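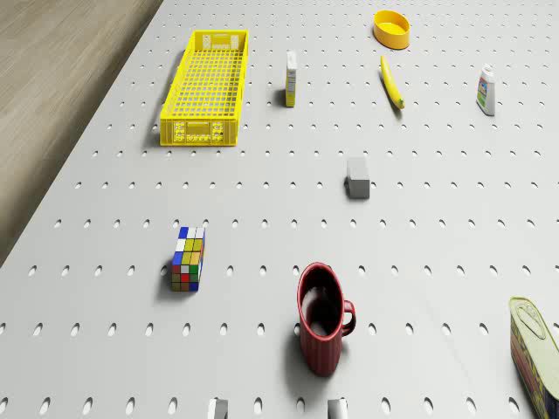 The simulated bench, with basket, banana, cube, mug and the rest laid out on the perforated top.

Build the simulation first

Most people who build a robot arm at home start with the arm. I did too, and I think it was a mistake. I spent $220 on motors and brackets before I had written any code worth running, and the first bad command stripped a gear.

Now I do the early work in a rendered scene. Mine has a tabletop full of holes, a gripper and a few household things with plenty of space between them. A mug with a handle is a different problem from a bowl, and a banana is different again. If my code sends the fingers through the table, I reset and try again. I ran 99 attempts in February and paid for no parts.

People at the Pudlow workshop say this is avoiding the real job. They have a point. Friction in software is a guess, and a grasp that holds on screen can slip on the bench. But I would sooner find my sign errors where they cost nothing.

Shared shops should keep one desk for this. Ours has 2 arms and a sign-up sheet for 15-minute slots, and most of each slot goes to fixing bugs that a laptop would have caught.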